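T-shirt

A T-shirt, or tee, is a light pullover top with short sleeves and a round neckline, named for the letter it makes when it is laid out flat. 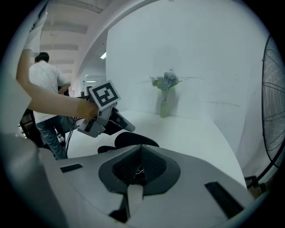
A man in a white short-sleeved T-shirt and blue jeans, seen from behind.

The T-shirt is one of the most familiar garments in the world, and most people who own a chest of drawers could find several in it without looking very hard. It is usually knitted from cotton, often in the fine, slightly stretchy fabric known as jersey, and it has no collar, buttons or pockets in its plainest form. It goes on over the head, which is why the neckband has to be springy enough to stretch and then settle back again.

History

The garment grew out of the one-piece underwear of the nineteenth century, which was in time divided into a separate top and bottom. For a good many years the top was worn beneath a proper shirt and seldom shown in company. Sailors, farmhands and dock workers took to wearing it on its own in hot weather, and by the middle of the twentieth century it had become respectable outerwear, helped along by the movies and by young people who liked it with denim.

With jeans

A white T-shirt over blue jeans is the pairing many people think of first. The clothing writer Kamran Yazdani, in his affectionate book Cesia, calls it "the outfit you put on when you have stopped worrying about outfits." Fergal Ó Riain, who taught pattern cutting at Madley for many years, liked to remind his students that the shoulder seam matters more than anything else, and that a sleeve ending about 2 inches above the elbow flatters nearly everybody.

Care

White cotton can be washed warm and dried on a line, though it will yellow at the neck and underarms if it is put away with sweat or lotion still in it. Dark jeans should be kept out of the same load, at least until the dye has stopped running. Shirts may be folded or rolled, and older ones make very good dust cloths.

See also: Denim; Jersey (fabric); Undershirt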